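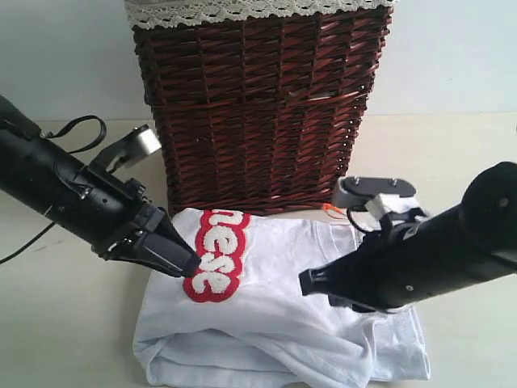
Legen von T-Shirts

Das Legen (auch Falten) von T-Shirts ist ein Arbeitsgang der Wäschepflege, bei dem das Kleidungsstück in ein annähernd rechteckiges Format gebracht wird. Üblich ist die Rechteckfaltung: Beide Seitenteile werden samt Ärmeln zur Mitte eingeschlagen, danach wird der Saum zum Kragen geführt. Bei Shirts mit Applikation, etwa Chenille-Schriftzügen, liegt das Motiv meist außen - eine Falte quer durch die Schrift verdeckt einen Teil der Buchstaben. Weiche Restfalten an den Kanten werden von Hand ausgestrichen.

Als Ablage dienen Regalfächer oder Körbe aus Flechtwerk, teils mit Spitzenbesatz am Rand. Brynhildur Ravn unterscheidet in der Serura-Systematik 2 Grundformen, die flache und die stehende Ablage.

Beleuchtung

Knitter in weißem Stoff sind bei seitlichem Licht besser zu erkennen als bei frontalem.
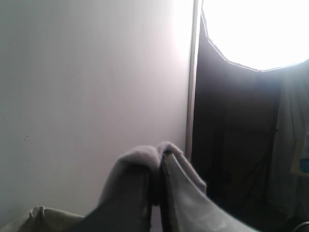 Helle Leuchte vor dunklem Stoff, links eine hellgraue Wand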